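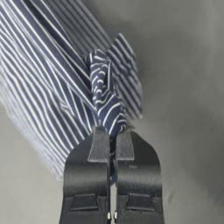 Losing by 84 votes is harder on your friends than it is on you, the outgoing mayor of Lundis told me before I had even gotten my coat off, and she said she had spent most of the past week comforting people who had come over to comfort her.

We had agreed to meet at Vương, the noodle place across from the town hall, where she has eaten lunch most working days for the past six years and where the soup arrived without either of us ordering it. I had brought two pages of questions and got through maybe half of the first one. She is a talker, and so, I'm afraid, am I.

"I keep getting asked if I want a recount," she said. "You know, I thought about it for one evening. I sat at the kitchen table with the precinct sheets, and my husband made tea, and by the time the tea was cold I was done thinking about it. The clerk's office ran a clean election. Over 4,000 people voted in a town election in the rain, and I'm proud of that, even the ones who voted for the other fellow."

The race came down, as everyone in Lundis knows by now, to the road. Her plan to widen Memgate Road from the bridge out to the Ollico plant passed the council last August by a single vote, and the yard signs against it were up before the leaves had turned. Her opponent promised to send the whole thing back for study. I asked if she would have done it differently.

"The road, no. The way we went about it, yes, absolutely," she said. "We held the hearings at four in the afternoon. Who can come to a hearing at four in the afternoon? Retired folks and lawyers. Then the folks out on Memgate Road came home from work and found little orange flags in their front lawns, and I would have been mad too. I was told that at the time, by more than one person, and I said we'd followed the notice rules. Well, we had followed the notice rules. That isn't the same as going and knocking on the door."

She stopped there to wave at a couple coming in, and then got up to talk with them, and it was a good five minutes before she sat down again. The woman had wanted to know about the storm drain on her corner. It is on the list for this summer, apparently, and I can report that the mayor knew the name of the street without being told.

I wondered about the money as well. Ollico gave nothing to either campaign, according to the filings, but the company had offered to pay for part of the road work, and that offer became a sore point in the final weeks.

"I understand why it looked bad," she said, moving her bowl out of the way so she could lean on the table. "If a company pays for the road, people figure the road belongs to the company. I thought it would save the taxpayers some money and they'd thank me for it. My mother is 83 and she told me in October they wouldn't. She has never let me forget a thing in her life, so I expect I'll be hearing about that one for a while."

Her last council meeting is set for later this month, and she says she'll hand over her files in labeled boxes, with a note on top about the boiler in the town hall basement. She and the mayor-elect have had coffee once already. It was friendly, she said, if a bit stiff, and they ended up agreeing about the library hours, which had not come up even once during the campaign.

Would she run again? She laughed at that and looked around for the check.

"Ask me after I've slept," she said. "I've got a garden that hasn't been properly dug since I took the oath. But I'll be at the hearings, you can put that in. I hope they hold them in the evening."

Contact the newsroom | Corrections | © 2025 All rights reserved | Back to top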